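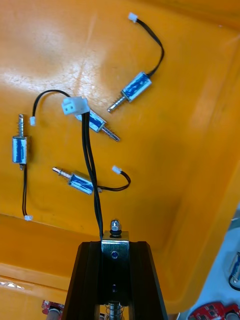

Give me the lower leagues any day! I drove out in March to see Tapley play Vonton, paid five dollars at the gate, and stood so close to the touchline I could hear the left back arguing with his own keeper. Tapley started a kid of 18 on the wing and he ran at people all afternoon (lost the ball plenty, didn't care one bit). When did you last see that in the top division, where every winger turns around and passes backward?

Bamidby have it too, that nerve, and they draw maybe a third of what Kullum get. I love it. Clubs this size should keep picking their own teenagers, even if it costs them a few places in the table. I'd still drive the 100 miles.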